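Workshop Tips for the Robotics Club Table
Collected by Lowri Probert

Most of these started life as notes on the back of a parts bag, and a few were shouted across a table and written down later. They are meant for anyone helping with a student gripper project, whether you have a proper shop to work in or (like us, more often than we'd care to admit) whatever table is free that afternoon. Our own project goes by the name Barnine, after a misspelled label that stuck, and the students are practicing for the pick-and-place event in May. Take what's useful and leave the rest.

Keeping the finger pads clean

Soft ribbed pads pick up everything: sawdust, cracker crumbs, the fuzz off a sweater. Wipe them with a barely damp cotton cloth at the start of each session and again halfway through. Please stay away from rubbing alcohol unless you know what the pads are made of, as we had one set go chalky and stiff on us and it was a sad afternoon. For crumbs down between the ribs, an old soft toothbrush is perfect. Brush along the grooves, not across them, and let the pads air-dry before you close them on anything.

If the pads feel greasy, one drop of dish soap in a cup of warm water will do it. Rinse with a second cloth. A soapy pad will let go of a bottle at the worst possible moment, usually over somebody's homework.

Practicing with what's on the table

You can buy lovely foam blocks for practice, and we did, but students learn more from ordinary things. Bottles, mugs, a box of tissues. Every one of them asks for a different approach, and a table with a bit of clutter on it makes the driver think about the way in as well as the grab itself. We like to open the fingers wide, line up on the bottle, and stop right there for a breath before closing.

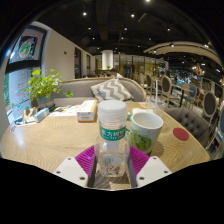
Marguerite wrote in to say that her group does the stopping part out loud. Whoever is holding the gripper has to say "open, centered, closing" before squeezing, and she swears it cured her fastest student of knocking things over. She also asks that we mention mugs with handles, which she considers a separate sport, and suggests turning the handle away from the fingers until everyone has had a few good tries.

I've tried the talking trick since, and it's a good one! It slows down the quick ones and gives the shy ones something to say. On the handles I agree completely. Start with the handle pointing off to the back, then bring it around a quarter turn at a time as people get comfortable.

Choosing a practice bottle

A thin plastic bottle is the best teacher I know, since it tells on you. Squeeze too hard and it crackles and dents, squeeze too little and it slides. Begin with a full, capped bottle, which holds its shape nicely, and work your way down to a nearly empty one. We use a kitchen scale and mark four fill levels, the smallest being 60 grams of water and the largest 200, and write the number on a strip of masking tape. Put the tape up high, out of the way of the pads, or you'll be picking glue out of the ribs all evening.

Always tighten the cap yourself before handing the bottle over. Even if a student says it's tight. Especially then, maybe.

When you get down to the last little bit of liquid, the weight all sits at the bottom and the top half of the bottle gets tippy. Grip lower than feels natural, keep the two fingers level with each other, and lift straight up before moving sideways.

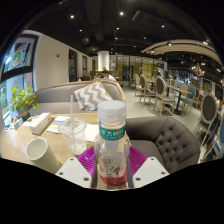 Once that feels easy, have the student set the bottle back down on the same spot. Setting down is harder than picking up and gets a lot less practice. A paper napkin makes a fine target, and so does a coaster if there's one handy. I ask for a soft landing, fingers open, hands back, and then a count of 4 before anyone reaches for the next thing, so that a wobbling bottle has time to make up its mind.

Screws and other small escapees

Check the plate screws at the beginning and end of every session. They work loose with all that opening and closing, and a loose plate feels exactly like bad driving, so some poor kid ends up blaming herself for an hour. Snug is plenty. If you lean on the screwdriver you'll crack the plate, and then it's back to the printer for the night.

A muffin tin is the best screw sorter ever made. Ours holds 103 spare screws at last reckoning (inventory was a rainy-day job) and each cup has a dab of nail polish on the rim to match the polish on the bag the screws came out of. A magnet wrapped in a sandwich bag will gather up dropped ones. Turn the bag inside out, and they come right off the magnet and stay in the bag.

Keeping the practice log

Any cheap notebook will do. We write down who was driving, what they picked up, and one line about how it went. The one line matters most, and it should be in the student's own words. "Came in crooked, fixed it" is worth more to me than a page of check marks. Keep the pen on a string.

Packing up

Leave the fingers open in the case, so the pads don't take a set against each other. Tuck a folded dish towel on either side. Empty the practice bottles, and leave the caps off overnight so they don't get musty. Then wipe the table down, wherever you happen to be, and take a look under the seats for screws.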